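Workshop Tips: Bin Picking Software on a Small Bench Cell
Ruben Coppens

Notes from the Kurnedthorpe bench, mostly on the software side. They apply to any arm that picks loose parts out of a bin and has to plan its own way in and out.

Model the bin before you model the parts
Measure the inside of the bin with a steel rule and enter the walls as solid boxes. Add the divider as its own box, a little thicker than it measures. A planner that knows only the outer walls will happily route the wrist through the middle one. Clamps count too. Anything that sticks up above the rim goes into the collision model, handle included.

Give the cables a shape
The arm's model file stops at the metal. If you run a cable bundle along the outside, wrap the wrist joint in a fat cylinder and let the planner avoid that. Then limit the last joint in software so the loop can't wind up. Ours was set too loose until October, and it cost us a connector.
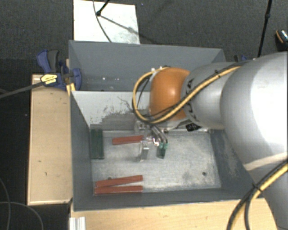 Long blocks lying close together are the hardest case for the detector. Two of the same color with a narrow gap tend to come back as one wide part, and the grasp lands in the middle of it. Split the mask by known part width before you ask for a grasp. If the result still looks doubtful, skip it and take a part that lies on its own.

Blocks against a wall need their own rule
Don't let the grasp scorer treat a wall as free space. Check that each finger has room on its side at the full opening. If one doesn't, plan a short sideways push first, then take a new picture and start over from detection. Never reuse the old pose after a push.

Mask the floor
Scratches and small holes in the floor turn up as small false parts. Save a depth image of the bare bin and subtract it. Redo this whenever the bin has been moved, even slightly.

Settings worth writing down
Approach speed: 55 mm per second inside the bin.
Detection retries: 2, then stop and call someone.
Home pose: saved as number 11 in the Zamico planner.

Keep the log
We replayed 679 picks from the log before changing the grasp scorer, and that showed more than a day of live runs would have. Save the depth image, the chosen grasp and the planned path together under one name — separate folders drift apart fast.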